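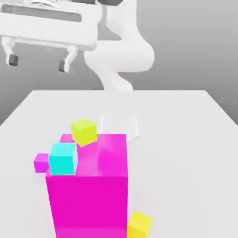

진한 자홍색 블록과 그 위의 연두색 큐브. 화면에서 쨍한 색일수록 종이에서는 속을 썩입니다.

집에서 엽서 뽑기: 모니터 색이랑 종이 색이랑 최대한 비슷하게 맞추는 법

2011년 10월 28일

연말이 다가오니까 슬슬 카드랑 엽서 만드시는 분들이 많아지는 것 같아요. 저도 9월부터 조금씩 뽑고 있는데, 작년에 잉크를 얼마나 버렸는지 생각하면 아직도 속이 쓰립니다. 화면에서는 형광펜처럼 예쁘던 분홍이 종이에 나오면 팥죽색 비슷하게 가라앉고, 연두는 또 왜 그렇게 쑥색이 되는지!! 댓글로도 비슷한 하소연을 자주 받아서 제가 하는 순서를 한 번에 적어 봅니다. 전문가는 아니고요, 집에 있는 잉크젯 한 대로 이것저것 해 본 사람 기준이에요. 측색기 같은 장비는 없어도 됩니다.

준비물

잉크젯 프린터, 쓰실 종이 몇 장, 그림 편집 프로그램, 그리고 공책 한 권이요. 공책이 왜 필요하냐면 지난번에 뭘 어떻게 설정했는지 진짜 기억이 안 나거든요. 저는 한동안 인쇄물 뒷면에 연필로 적었는데, 그걸 친구한테 카드로 보내 버린 적이 있어서 그 뒤로는 공책에 씁니다.

종이는 처음에 한 종류만 정해 두세요. 저는 요즘 Lalitham 무광 엽서지를 쓰고 있어요. 한 묶음에 3,000원이고 살짝 누런 기가 있는 흰색인데 두께가 마음에 들어서 정착했습니다. 전에는 Hviid 반광택지를 썼어요. 색은 그쪽이 더 진하게 나왔는데 펜으로 글씨를 쓰면 자꾸 손에 묻어나서, 엽서로는 좀 불편하더라고요. 사진만 뽑으실 분이면 반광택이 더 맞을 수도 있어요.

모니터부터 손보기

인쇄물이 어둡게 나온다는 분들, 십중팔구 모니터가 너무 밝습니다. 저도 그랬어요. 새로 산 모니터를 처음 켠 그대로 최대 밝기로 쓰고 있었으니 종이가 칙칙해 보일 수밖에요.

방법은 간단해요. 빈 문서를 하얗게 띄워 놓고 그 옆에 인쇄할 종이를 한 장 들어 보세요. 평소에 작업하는 조명 아래에서요. 모니터가 전등처럼 번쩍거린다 싶으면 밝기를 내리면서 종이의 흰색하고 비슷해 보일 때까지 맞춥니다. 처음에는 너무 어두운 거 아닌가 싶은데 하루 이틀 지나면 눈이 적응해요. 저희 집 모니터는 밝기 숫자를 30까지 내리고 나서야 종이랑 비슷해졌습니다. 모니터마다 숫자가 다르니까 이건 따라 하지 마시고 꼭 종이를 대고 보세요.

색온도 메뉴가 있으면 그것도 한번 확인하세요. '차갑게'로 되어 있으면 흰색이 파르스름하게 보여서, 그 상태로 보정하면 인쇄물은 누렇게 나옵니다. 저는 '표준'이나 6500K라고 적힌 걸로 둡니다. 그리고 '선명 모드'나 '영화 모드' 같은 건 작업할 때만이라도 꺼 주세요. 영화 볼 때 다시 켜면 되니까요.

한 가지 더. 모니터는 켜자마자 보지 말고 좀 예열을 시켜 주세요. 저는 컴퓨터 켜 놓고 커피를 내립니다 (그러다 빵까지 굽게 되는 게 문제지만요).

프린터 상태 확인

색 얘기하기 전에 노즐 점검부터! 이거 건너뛰고 반나절 동안 색 보정하다가 알고 보니 노란 잉크가 막혀 있었던 적이 있어요. 프린터 유틸리티에 들어가면 노즐 검사 패턴을 뽑는 메뉴가 있을 거예요. 줄이 끊긴 데가 있으면 헤드 청소를 한 번 하고 다시 뽑습니다. 그래도 끊기면 바로 또 청소하지 말고 좀 쉬었다 하세요. 청소할 때마다 잉크를 꽤 먹습니다.

검사 패턴은 그냥 복사지에 뽑으시면 돼요. 비싼 종이 넣어 두고 누르지 마시고요... 네, 제 얘기입니다.

왜 어떤 색은 죽어도 안 나올까

이론은 짧게만 할게요. 모니터는 빨강, 초록, 파랑 빛을 더해서 색을 만들고 프린터는 하얀 종이 위에 잉크를 얹어서 빛을 깎아 냅니다. 그래서 둘이 낼 수 있는 색의 범위가 달라요. 대체로 화면 쪽이 쨍한 초록이나 파랑, 형광기 도는 분홍을 훨씬 잘 냅니다. 반대로 시안이나 노랑 계열에서는 잉크가 더 진하게 나오는 경우도 있고요.

맨 위에 올린 그림 같은 색 조합이 딱 골치 아픈 경우예요. 자홍색은 그나마 마젠타 잉크가 있어서 근처까지는 가는데, 연두는 밝고 선명한 느낌을 둘 다 잡기가 어렵습니다. 회색 배경도 은근히 까다로워요. 색이 조금만 틀어져도 불그스름하다, 푸르스름하다가 바로 티가 나거든요. 저는 그래서 시험 인쇄용 파일에 밋밋한 회색을 꼭 넣습니다.

파일 준비

처음부터 CMYK로 바꿔서 작업해야 하냐고 물어보시는 분이 많은데, 집에서 쓰는 잉크젯이면 그냥 RGB로 두세요. 가정용 프린터 드라이버는 보통 RGB를 받아서 알아서 잉크로 나눠요. CMYK로 바꿔서 보내면 도로 RGB로 바뀌었다가 또 잉크로 나뉘는 식이라 색이 괜히 더 탁해질 수 있습니다. 인쇄소에 맡기실 거면 얘기가 다르니까 그쪽 안내를 따르시고요.

색공간은 sRGB로 하시면 속 편합니다. Adobe RGB가 더 넓다고 해서 저도 한때 썼는데, 중간에 프로그램 하나라도 프로파일을 무시하면 색이 물 빠진 것처럼 나와요. 저장할 때 프로파일 포함에 체크하는 것도 잊지 마세요.

파일 이름에는 종이 이름을 넣어 둡니다. 저는 '눈사람_랄리탐_수정' 이런 식으로 해요. 같은 그림이라도 종이에 따라 보정이 달라지니까요.

인쇄 설정

여기가 제일 중요해요. 색 관리를 프로그램이 하든 프린터가 하든 한쪽만 해야 합니다. 둘 다 켜져 있으면 보정이 두 번 들어가서 얼굴이 시뻘게지고 난리가 나요.

종이 회사에서 그 프린터용 프로파일을 제공한다면 받아서 설치하고, 인쇄 창에서 '프로그램에서 색상 관리'를 고른 다음 그 프로파일을 지정하세요. 그리고 프린터 드라이버로 들어가서 색 보정을 '없음'으로 바꿉니다. 이 두 번째를 빼먹는 분이 정말 많아요.

프로파일이 없으면 반대로 '프린터에서 색상 관리'를 고르고 드라이버에 맡기면 됩니다. 제가 쓰는 Lalitham 종이도 저희 집 프린터용은 없어서 이렇게 하고 있어요. 결과가 꽤 괜찮습니다.

용지 종류는 반드시 맞춰 주세요. 무광지를 넣고 광택지로 설정하면 잉크 양이 달라져서 번지거나 얼룩이 생깁니다. 딱 맞는 이름이 없으면 제일 비슷한 걸로 몇 가지 뽑아 보고 고르세요. 품질은 '보통'과 '최고' 사이에서 고민하실 텐데, 무광지에서는 저는 차이를 거의 못 느껴서 보통으로 뽑아요. 잉크도 덜 들고 빨리 끝나고요.

렌더링 의도라는 항목이 나오면 일단 '가시범위'랑 '상대 색도계' 두 가지만 비교해 보시면 됩니다. 가시범위는 전체 색을 조금씩 눌러서 자연스럽게 이어 주고, 상대 색도계는 낼 수 있는 색은 최대한 그대로 두고 못 내는 색만 가장자리로 끌어다 붙여요. 사진은 그림마다 다르고, 쨍한 색이 넓게 들어간 일러스트는 저는 가시범위가 좋았습니다. 상대 색도계로 뽑으면 진한 분홍 안에 있던 그러데이션이 한 덩어리로 뭉개지더라고요.

시험 인쇄는 작게

엽서 한 장을 통째로 뽑아 보고 버리지 마시고, 그림에서 중요한 부분만 잘라서 띠 모양으로 늘어놓으세요. 제일 진한 색, 제일 밝은 색, 피부색이나 회색처럼 틀어지면 바로 보이는 색을 골고루 넣고요. 그 띠를 조금씩 다르게 보정해서 한 장에 같이 올립니다. 하나는 원본, 하나는 살짝 밝게, 하나는 채도를 조금 내린 것, 이렇게요. 띠 밑에다 작은 글씨로 설정을 적어 두면 나중에 헷갈리지 않습니다.

뽑고 나서 바로 판단하면 안 돼요! 잉크가 마르면서 색이 조금씩 변하거든요. 무광지는 금방 안정되는 편인데 저는 그래도 하룻밤 놔두고 아침에 창가에서 봅니다. 밤에 노란 스탠드 밑에서 보고 "너무 누렇다"면서 파란색을 잔뜩 넣었다가 다음 날 아침에 시퍼런 산타를 마주한 적이 있어요.

보정할 때 쓰는 요령

어둡게 나오면 곡선에서 중간 부분만 살짝 올려 주세요. 밝기 막대를 통째로 올리면 흰 부분이 다 날아갑니다.

쨍한 색이 탁하게 나오면 채도를 더 올리고 싶어지는데, 그건 효과가 없어요. 이미 프린터가 낼 수 있는 끝까지 가 있는 색이라 올려 봤자 뭉개지기만 합니다. 저는 오히려 채도를 조금 내리고 그 주변 색을 더 차분하게 바꿔요. 분홍 옆에 탁한 올리브색이나 회색을 두면 똑같은 잉크인데도 분홍이 훨씬 살아나 보입니다. 연두도 마찬가지로 옆을 어둡게 깔아 주면 한결 밝아 보여요. 눈을 좀 속이는 거죠 ㅎㅎ

파랑이 보라로 나올 때는 색상을 아주 약간 청록 쪽으로 밀어 보세요. 파랑에서 이 문제가 제일 흔하고, 저는 밤하늘 그림마다 꼭 이걸 합니다.

공책에 적는 것

종이 이름, 용지 설정, 품질, 색 관리 방식, 보정값. 여기에 시험 띠를 오려서 붙여 두면 끝이에요. 제 공책은 이제 두꺼워져서 덮이지도 않습니다. 잉크를 바꿨을 때도 꼭 적으세요. 저는 정품을 쓰다가 Stirton 호환 잉크로 넘어갔는데 회색이 살짝 초록으로 돌아서 전부 다시 맞췄어요. 값은 만족스러운데, 섞어 쓰지는 마시고 바꾸려면 색을 다 같이 바꾸시는 게 낫습니다.

참고로 비슷한 이름의 Stivton 잉크도 있던데 그건 안 써 봐서 모르겠어요. 주문하실 때 철자 잘 보세요, 저는 장바구니에 잘못 담은 적이 있습니다.

자주 받은 질문 몇 개

휴대폰으로 보면 또 색이 달라요 — 네, 화면마다 다릅니다. 기준으로 삼을 화면 하나만 정하세요. 저는 휴대폰은 아예 안 봐요.

노트북인데 괜찮을까요 — 화면 각도에 따라 색이 확 변하는 기종이 많아서 좀 힘들긴 해요. 고개랑 화면 각도를 늘 똑같이 하고 보시고, 시험 띠를 더 믿으세요.

뽑은 엽서가 금방 바래요 — 햇빛이 제일 안 좋고 그다음이 공기예요. 벽에 붙일 거면 유리 액자에 넣거나 해가 안 드는 벽으로 옮겨 주세요. 염료 잉크보다는 안료 잉크가 보통 더 오래갑니다.

금색은 어떻게 뽑아요 — 못 뽑아요 ㅠㅠ 저는 그 자리를 비워 두고 금색 펜으로 칠합니다. 한 장씩 칠하다 보면 손목이 좀 아픈데 받는 사람은 그걸 제일 좋아하더라고요. 무광지 기준으로 잉크 다 마른 다음에 칠하셔야 펜촉이 안 망가져요.

다음에는 양면 인쇄할 때 앞뒤 위치 맞추는 걸 적어 볼게요. 그건 저도 아직 조금씩 삐뚤어져서 연습 중입니다.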